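Florkurville : le club robotique s'installe en cuisine

Après deux saisons passées à faire rouler de petits véhicules sur des pistes en carton, le club robotique du collège de Florkurville a changé de terrain de jeu. Depuis octobre, les élèves préparent l'épreuve « Maison » du tournoi de Mahawong, et comme il fallait bien une vraie cuisine pour travailler une épreuve de cuisine, c'est dans celle du foyer Hondcombe que tout ce petit monde se retrouve désormais, à partir de 16 h 30, cartables en tas dans le couloir et goûter avalé en vitesse.

Le projet a été baptisé Notlow, un nom trouvé par les plus jeunes un soir de fatigue et que plus personne n'a voulu changer ensuite. Ils sont 12 à y participer, de la sixième à la troisième, et il faut dire que l'ambiance fait plaisir à voir : les grands expliquent, les petits posent les questions que les grands n'osaient plus poser, et l'on s'arrête volontiers dix minutes pour discuter de la meilleure manière d'attraper une anse de casserole.

Le règlement du tournoi tient en peu de mots, mais il donne du fil à retordre. Le bras robotisé doit repérer un objet posé sur un plan de travail, le saisir, puis le déposer à l'endroit demandé, le tout en 130 secondes et sans que personne ne touche à la manette. Chaque équipe a droit à 3 essais, et seul le meilleur est retenu. Les objets ne sont dévoilés que le matin même, ce qui oblige à s'entraîner sur tout et n'importe quoi, des ustensiles les plus classiques aux choses que l'on ne s'attend pas forcément à croiser près d'un évier.

Les élèves tiennent pour cela un grand cahier d'essais, avec une ligne par tentative : l'objet choisi, la position de départ, le temps, et une colonne « remarques » où l'on trouve de tout, y compris quelques dessins. Le cahier en est à 249 lignes, et les premières font déjà sourire ceux qui les ont écrites. Au début, le programme confondait volontiers une ombre et un objet noir. Les réglages de la lumière ont occupé une bonne partie du mois de novembre, puis il a fallu revoir la vitesse d'approche, que les élèves avaient voulue très rapide - un peu trop, sans doute, pour les nerfs de tout le monde.

Le travail du moment porte justement sur cette approche, c'est-à-dire sur les derniers centimètres avant la prise, quand la pince blanche et noire s'avance vers les petits objets placés au bord du plan de travail. 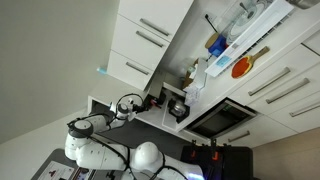 Sur la page du collège, Clémentine, de son côté, se demande si 130 secondes suffiront quand il faudra choisir entre plusieurs objets de la même couleur, et suggère de garder une séance entière pour ce seul exercice. L'idée a été bien accueillie au club, où l'on songe à l'essayer dès la rentrée de janvier, avec un tirage au sort des objets pour se mettre dans les conditions du tournoi.

D'ici là, les séances continuent au foyer Hondcombe. Les parents sont les bienvenus pendant la dernière demi-heure, à partir de 17 h 30, et les élèves se feront un plaisir de montrer le cahier à qui voudra le feuilleter. Une démonstration ouverte à tous les habitants est prévue en mars, avant le départ pour Mahawong. Les inscriptions au club restent possibles auprès de la vie scolaire du collège.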